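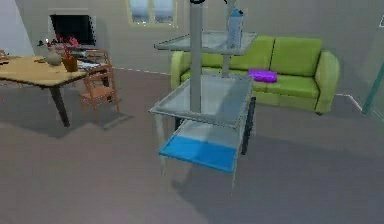
Glass cart with water bottle, living room (computer rendering)

Writing Program Notes
Handout for Week 6: The First Draft

Welcome back, everyone, and thank you for the lively discussion of the Julcombe Festival booklets last time. I enjoyed it so much that we ran out of time for the things I meant to say about drafting, so I'm putting them on paper. Please read this before class and bring a pencil, as I'll be asking you to mark up your own pages.

Who is reading?

Let's start with the person in the seat. She came in from the parking lot, found her row, took off her coat, and has a little while before the lights go down. She may know a great deal about the music, or she may have been given the ticket by her sister. You are writing for both of these people, and it helps to picture them sitting side by side and sharing one booklet (which happens more than you'd think!). The one who knows a lot won't mind being reminded of something, as long as you do it quickly. The one who knows nothing will mind very much if your first sentence has a word in it she'd have to look up.

Compare the two openings we looked at for the Flarov Quartet's spring concert. The first one began with the date of the piece, the key, the dedication and the publisher. The second began with the viola alone, playing a tune so quiet that people in the back rows lean forward. I asked which one you'd keep reading, and I think the show of hands settled it. All of the facts from the first version did turn up in the second, by the way. They simply came later, when we had some reason to want them.

Giving the ear something to hold

My favorite advice for a first draft is to choose a few moments in the piece and tell the reader how to find them. You can't give minutes and seconds, because performers take different speeds and nobody in a dark hall should be looking at a watch. Use sounds instead. "When the drums drop out" is a good signpost. So is "after the singer's second verse" or "the first time you hear the flute by itself." A signpost like "at the return of the subdominant" will lose most of the room, and the folks who can follow it didn't need your help to begin with.

This matters even more with music that is partly made up on the spot. If you are writing about a duo who improvise, you can't promise that a certain thing will happen, and I've seen notes go badly wrong that way. What you can do is describe the habits of the players. Does one of them usually lay down a pattern and wait? Do they trade short phrases back and forth, or does each take a long turn? The booklet for the Mohamedi Ensemble, which is in your reading packet on page 17, handles this beautifully – it tells you what each instrument tends to do when the other goes quiet, and then it gets out of the way.

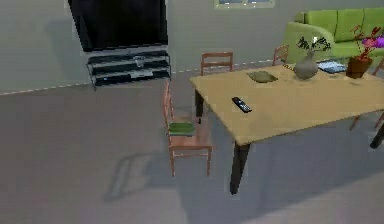 A word about length, while I'm on the subject of getting out of the way. Your assignment is a note of 105 words on one short piece, and I know several of you think that's too little. I thought so too, when I was handed that same limit for the lunchtime series at Brevitz Hall. You'll find that the first draft comes out at twice the size, and that's perfectly fine. Write it long, put it away overnight, and then read it out loud. The sentences you stumble over are usually the ones that can go.

Words to watch

I'd like you to circle these wherever they appear in your draft: haunting, soulful, infectious, timeless, exotic. The first four have been used so often that the eye slides right over them. The last one deserves a longer talk, and we'll have it in class, but for now please ask yourself who finds the music exotic. The players don't, and neither does anyone who grew up dancing to it at weddings. Say what the instrument is called, what it is made of, and how the sound is produced, and you'll have told the reader far more.

Do check your spellings of instrument names and song titles against the performers' own materials. Where a title is in another language, print it the way the artists print it, accents included, and put your translation in parentheses afterward.

For next time

Bring two printed copies of your draft, double-spaced, with your name on the back so that your partner can read it fresh. We'll swap after the break.

Read the Mohamedi pages again, and the interview that follows them if you have the time.

If you need to borrow a recording, the listening room is open until 5 in the afternoon. Headphones are at the front desk – please sign them out, and please bring them back.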